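Brimport
Grippers and Wrist Cameras > Two-Finger Grippers > Asum Soft-Tip Gripper with Wrist Camera

Asum Soft-Tip Two-Finger Gripper with Wrist Camera
Sold by Brimport. Ships assembled.
Page last updated Monday, June 17, 2019

Overview | Test notes | Mounting | Camera | Care | Questions from buyers

Overview

The Asum is an electric two-finger gripper with a small color camera built into the wrist plate. It is meant for light household and bench objects: bottles, boxes, remote controls, folded cloth, small tins. The fingers are black, coated, and rounded at the tips. They can be taken off with a hex key and swapped for other Asum finger pairs without removing the gripper from the arm.

We carry it alongside the Jibrin parallel gripper and the Gelter three-jaw. Buyers often ask which of them to get, so this page includes notes from our own trials of all three. The trials were run by Lautaro Huenchumán, who handles arm and gripper testing for Brimport. Part of the work was done on the bench and part in a furnished living room, where the floor, the furniture and the light are closer to what a home robot meets.

What is in the box

Gripper body with wrist camera fitted
One pair of coated fingers
Adapter plate and screws
Power and data cable, single connector at the wrist
Cable clips
Hex key
Printed setup sheet

Basic figures

Weight with fingers and camera: 700 grams
Maximum opening between fingertips: 116 millimeters
Finger pairs available: 3
Warranty: 9 months on the body, none on finger coating

Test notes

The living room trials covered reach, grip and what the camera could see while the arm moved. The arm was run by hand control for all of it. We did not test automatic picking, and nothing on this page should be read as a claim about any picking software. 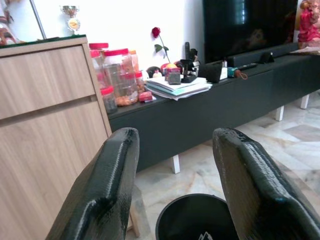 Wrist camera view over the TV console, fingers in the lower part of the view.

The console was a useful target area. It put thin things like a stack of papers close to tall things like plastic jars with lids, and a gripper that does well with one shape often does badly with the other. The cordless phone was also a fair check on approach angle. A handset standing upright in its base has to be lifted nearly straight up, and with a wide gripper the palm gets in the way of seeing it.

On the Asum both fingers stay in view of the camera, which takes up room at the bottom of the picture. Some buyers dislike this. Lautaro prefers it, and his note from March reads: "With the fingers in view I can tell where I will close. With the Gelter I was guessing until I touched something." The camera position can't be changed on the Asum. If you need a clear picture with no fingers in it, add a second camera on the forearm or on a stand.

Grip on lidded containers was good as long as the fingers met the side wall. Gripping by the lid is possible, but the rounded tips give less contact there and the container can swing. The Jibrin, with its flat square pads, held lids better. It was worse at getting between items set close together, as the pads are wide and have hard corners.

Paper is a weak point for all three grippers. The Asum can pinch the edge of a booklet if the edge is raised or hangs over the front of the furniture. It can't pick up a single sheet from a flat surface. The narrow Asum fingers, sold separately, help a little with booklets and don't help with single sheets.

Reaching low is mostly a question of your arm. The gripper body is short enough to point straight down into an open waste bin, but check the cable at the wrist before you do. On our first setup the cable loop caught on the adapter plate when the wrist turned over. Two extra clips fixed it, and we now put them in every box.
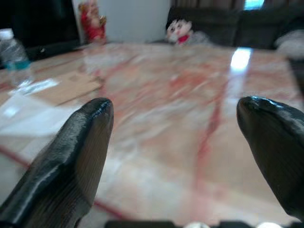 The most common complaint about wrist cameras is blur, and the Asum has its share of it. The exposure is automatic out of the box, and indoors it tends to run long. At travel speed over the glossy table, the red veins in the surface could still be followed between the open fingers, but the far edge went soft and the reflected light left a bright white patch on the tabletop. A clear bottle near the side of the view can be hard to pick out under those conditions, so slow the arm before the final approach. You can also set the exposure by hand in the setup tool. We suggest starting at half the automatic value and adding room light.

The Jibrin camera handled motion better and color worse. Reds came out close to brown on our unit. The Gelter has no camera of its own and was tested with one of ours clamped to the body, so we don't give a camera result for it.

How the three compare

Asum: best for mixed household items and tight spaces. Fingers always in view. Weak on flat sheets. Blurs at speed on automatic exposure.

Jibrin: best for boxes and lids. Firmer grip, wider pads. Heavier than the Asum, and needs its own power supply.

Gelter: best for round items held from above. Slow to open. No camera. Hard to use near a wall, where the third jaw has no room.

Mounting

The adapter plate fits the standard small-arm flange. Tighten the four screws in a cross pattern. The camera should face up when the wrist is at its zero position. If it's mounted upside down, the picture can be flipped in the setup tool, but the cable will then exit on the wrong side and will need a longer loop.

Check your arm's payload. The weight of the gripper comes off what the arm can lift, and small arms lose a good part of their rating when fully stretched out.

Care of the fingers

The coating has a shine to it from new. Wipe it with a damp cloth. Don't use alcohol or glass cleaner, as both dull the surface and reduce grip. Dust is the usual reason for slipping, so wipe the fingers before calling us about weak grip. Replace the pair when the coating lifts at the tip.

Questions from buyers

Will the fingers mark furniture?
We saw no marks on the furniture in our trials at low force. At full force, a finger dragged across a painted surface can leave a dark line. It wiped off in the case we tried.

Can I buy the camera alone?
No. It's part of the wrist plate. Replacement plates with the camera fitted are sold to registered owners.

Does it work without the camera connected?
Yes. The gripper opens and closes normally. The setup tool will show a warning each time it starts.

Can it hold a full water bottle?
The small size, yes, held around the middle. We don't recommend larger bottles, which turn in the grip when the wrist tilts.

Can I return it after mounting?
Yes, within the return period, if the fingers are unworn and the screws and adapter plate are included. Please send back the cable clips too.

Related items

Asum narrow finger pair
Asum long finger pair
Jibrin parallel gripper with camera
Gelter three-jaw gripper
Wrist cable, extra length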